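Painted Blocks - Gallery

June 8, 2024

A page for the painted building blocks, which people have been asking to see together in one place. The blocks started as a shelf of offcuts in the back of the Ralley workshop and have grown into sets that go out to playgroups, two schools and a good many kitchen tables. Most of the notes were written by Darcy McPhee, who does the painting. The rest come from the order book.

The shapes are plain ones: squares, bricks, long bricks, and uprights with a rounded top. We tried arches for a while and gave them up. They took as long to sand as four bricks, and the thin part at the top chipped when they were dropped on a hard floor.

Colours are mixed in small pots and the names are our own. Vavham is the dark green, after the village where the first set was sold. Brarkar is the brick red. The purple has never had a name and is down in the order book as "purple". It is the colour most often asked for as a single block, usually to replace one that has gone missing under a sofa or into a neighbour's garden.
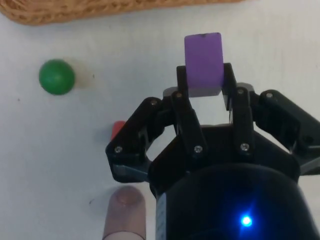 Purple also needs more coats than the others. The first coat goes on thin and looks patchy, the second evens it out, and a third is needed along the edges. Blue and green manage with two. Yellow is the other awkward one and shows every pencil mark underneath, so those blocks are rubbed down again before any paint goes on.

Small marks do turn up. A speck of dust gets into the paint, or a block is put down before it is ready and picks something up from the bench. If the mark can be felt with a thumb, the block is sanded and painted again. If it can only be seen, it goes into the seconds box, and the seconds are sold by the bag at the September fair.

Sizes

The small set has 12 blocks and fits in a drawstring bag. The large set has 30 and comes in a box with a sliding lid. Both use the same sizes, so a small set can be added to a large one and everything will still stack level. Sets bought before the change of saw are a little wider. They can be mixed in, but towers lean after the fifth or sixth block.

Rounded uprights are the ones children like to finish a tower with, as nothing will sit on top of them. Smaller children tend to lay them flat and use them as road. Talukder playgroup asked for a bag of uprights only, and we were glad to make it up.

Cleaning and storage

Wipe with a damp cloth and dry straight away. Please do not soak them or put them in the dishwasher - the paint lifts at the corners and there is not much we can do afterwards except strip the block and start again. A little washing-up liquid on the cloth will take off crayon. Felt pen is harder and may leave a shadow, mostly on the yellow.

Keep them away from radiators. A box left on a sunny windowsill all summer will fade on one side, the reds first.

Replacements

Single blocks can be ordered at any time. Give the shape and colour, and say whether the set is from before or after the change of saw if you know. If you do not, measure the width of a brick and send us that. Colours are matched to the current pots, so a new block may look brighter than its neighbours for the first few months.

Orders for the autumn should reach the workshop by the end of September. Collections are from the side door, and the bell needs a firm push.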